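Machala — pince tenue à la main pour petits objets
README du dépôt et fiche de données

État : utilisable, non figé. Les cotes peuvent encore changer entre deux versions des fichiers d'impression.

Contenu du dépôt

cad/ : corps, doigts, supports de patins, gabarit de perçage
firmware/ : lecture de l'ouverture des doigts, horodatage
outils/ : calibration, découpage des séquences, contrôle des fichiers
donnees/ : index et annotations (les vidéos sont à télécharger à part)
notes/ : journal de montage, réglages, pannes

Présentation

Machala est une pince à deux doigts parallèles, actionnée à la main, avec caméra embarquée. Elle s'utilise seule ou par paire. Les pièces sont imprimées et assemblées à l'atelier partagé Leltmont, les essais se font à domicile. Le jeu de données associé, Jokness, porte sur la saisie et le rangement de petits objets posés sur des surfaces souples : bijoux, cordons, perles, boutons.

Matériel

Corps imprimé noir, ajouré en triangles pour gagner du poids. Visserie apparente sur le dessus, accessible sans démonter les doigts. Patins en caoutchouc nervuré bleu, collés sur une semelle amovible. Les patins lisses de la première version ont été abandonnés : ils chassaient les anneaux au lieu de les pincer.

La carte d'acquisition est une Fomard, alimentée en 5 V par le câble de données. Ne pas alimenter deux pinces sur le même port : la seconde perd des trames dès que la première écrit sur le disque.

Montage

1. Imprimer le corps à plat, triangles vers le haut, sans support.
2. Ébavurer les glissières. Un doigt doit descendre sous son propre poids quand on tient le corps à la verticale.
3. Visser les semelles, puis coller les patins, nervures face à face. Laisser prendre une nuit.
4. Passer le câble avant de fermer le capot. L'inverse est possible mais abîme la gaine.
5. Serrer les vis du dessus en croix, sans forcer — le filetage est taillé dans le plastique.

Calibration

Lancer outils/calibrer, pince fermée, puis pince ouverte en butée. Le script enregistre les deux valeurs et calcule l'ouverture par interpolation linéaire. Recommencer après chaque changement de patins. Un écart en position fermée vient presque toujours d'une semelle mal plaquée.

La synchronisation entre les deux pinces repose sur l'horloge de l'ordinateur hôte. Elle suffit pour les gestes lents. Pour les passages d'une pince à l'autre, vérifier le décalage avec outils/decalage avant d'annoter.

Données

Le jeu Jokness compte 3000 séquences, dont 869 avec deux pinces. Chaque séquence comprend une vidéo, l'ouverture des doigts et une ligne d'annotation en français. Champs de l'index :

id : identifiant de la séquence
surface : plaid, drap, tapis, table
objets : liste libre, au singulier
pinces : 1 ou 2
issue : reussi, echec, interrompu
remarque : texte libre, souvent vide

Les séquences « interrompu » sont conservées. Elles correspondent à un câble accroché ou à une carte déconnectée, et le champ remarque le précise quand la cause est connue.

Cas difficiles

— Anneaux couchés sur tissu épais. Les patins doivent s'enfoncer un peu dans le textile, de part et d'autre de la pierre, avant de serrer. La prise par la monture tient mieux que la prise par l'anneau.
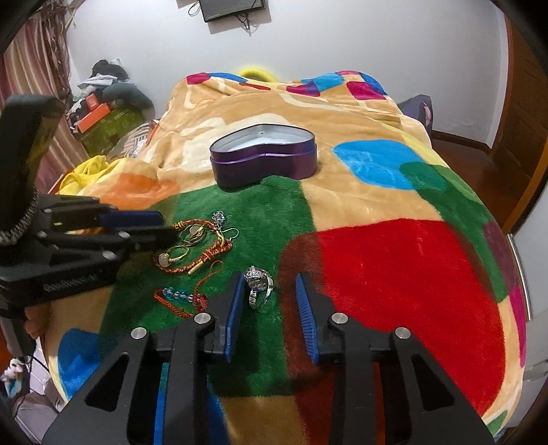
— Cordons tressés et bracelets de perles. Ils emportent facilement ce qui est posé dessus. Dégager d'abord les bagues, puis prendre le cordon par une boucle extérieure.

— Pierres transparentes. L'annotation automatique des contours échoue souvent et place le bord sur le tissu. Ces contours ont été repris à la main pour la partie test seulement.

— Boîtes ouvertes. Le dépôt est compté comme réussi si l'objet repose entièrement à l'intérieur après ouverture des doigts. Un objet resté coincé sur le rebord est un échec.

Limites connues

Peu de surfaces dures. Éclairage domestique, non mesuré. Un seul opérateur, droitier, ce qui se voit dans la répartition des gestes à deux pinces. Aucun retour d'effort : l'ouverture des doigts ne dit rien de la pression exercée.

À faire

Semelle à changement rapide. Détection des trames perdues côté firmware. Réédition de l'index avec des noms d'objets homogènes (« bague » et « anneau » désignent parfois la même chose), prévue pour mars.

Signalements et corrections

Passer par le suivi du dépôt. Joindre le fichier de calibration et la version du firmware. Pour une erreur d'annotation, l'identifiant de la séquence suffit.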